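Journal > Odds and Ends > The White Table

I have a theory that a flat surface left alone overnight will grow things, and the white table is my evidence.

Strictly speaking it is two tables. Stefaniia Nechyporuk found them when a language school in Rernovport was closing down, and we shoved them together and swore the join would hardly show. It shows. It also eats crumbs, glitter and the smaller kind of screw, and once a month I go along it with a cocktail stick and feel like an archaeologist with very low standards.

The plan was for the table to be clear at the end of each day. I wrote this on a card. The card is now somewhere on the shelf under the Kinyua catalogue, which has 456 pages and has never been opened except to press a leaf.

April was colour-mixing month. I had promised Stefaniia some demonstrations of measuring for her younger group, the ones who believe a millilitre is a sort of insect, and I'd got keen on doing it all in red. Red is a mistake. Blue forgives you. Yellow barely registers. Red gets on your cuffs and then people on the bus look at you with concern. I bought a bottle of Brutico food colouring, which promises 300 drops, and I believe I have worn most of them.

The other thing I learned is that beakers breed. You start with one big one with a spout, because that's sensible, and then you need a little one with a handle for the fiddly amounts, and then you want a syringe because pouring is for people with steady hands. After that come the bits that have nothing to do with measuring at all. The model brain, for instance. It's tan and lumpy and would sit nicely in your palm, and it has been in three different boxes marked "misc". I keep moving it to the back of the table, where it lies about looking like something left over from a roast.

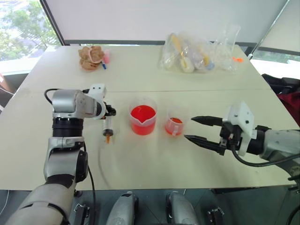 So I have made some rules. Pens go back in the jar, caps on, including the blue one. Plastic bags get folded, or at least scrunched with intent. Little pink pots must either contain something or leave. The brain may stay until I find a box with a more flattering label.

I scrubbed the tabletop as well, with the Unau paste that Stefaniia swears by. It took off two tea rings and a good deal of my enthusiasm. There are marks on that surface I now regard as part of the design.

She wants to do green next month. I've said yes, and hidden my good shirt.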